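Opinion > Home Robots > Kitchen Kits

Let the robot practise before you buy it a kitchen

I have been asked by several kind readers whether the Koppel practice kitchen is worth having, and I have put off answering because I wanted to live with it for a while first. It is a simulated worktop, sold by subscription from Sarnstead, on which you can train a two-fingered arm for months without breaking a thing you own.
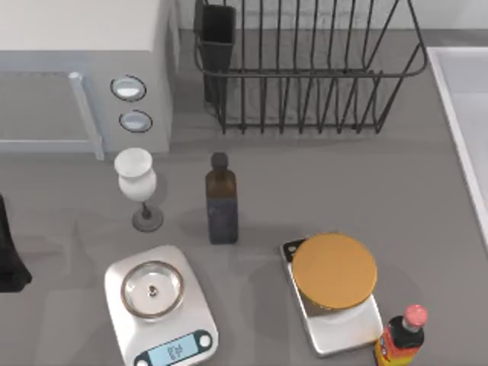
4 minute read

What won me over, I think, is how ordinary it all is. A wine glass and a dark bottle stand a short way apart, with a pair of kitchen scales nearer the front, and anyone who has cooked in a small flat will know that feeling of reaching past one thing to get at another. Too many kits give you a bare table and a coloured block, and then we wonder why the arm goes to pieces in a real home!

I am fond of the microwave too – a big plain handle, two knobs and no writing to help you. My friend Intan Manurung thinks it too plain, and we have argued about it very happily since February.

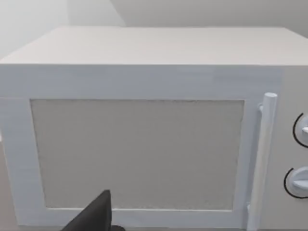
Do you need your own robot arm to use it?
You can start with only a decent computer, and add an arm later if you get on with it.

My one real grumble is the price of the extra rooms. I paid 383 euros for the year, which seemed fair for the kitchen, and I would rather have had a second worktop than the glossy handbook. Still, I'd tell a school or a small workshop to go ahead.
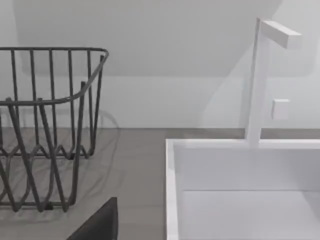
Where I would like it to go next

The sink and the wire rack are where I want more. Thin rods are hard for any gripper, and a proper set of washing-up tasks would be well worth waiting for.

Comments

Ettore Caruso: We use the Harau kit and miss having a sink. Is the rack fixed in place?

Diane Paquette: Agree about the handbook. Mine is still in its wrapper.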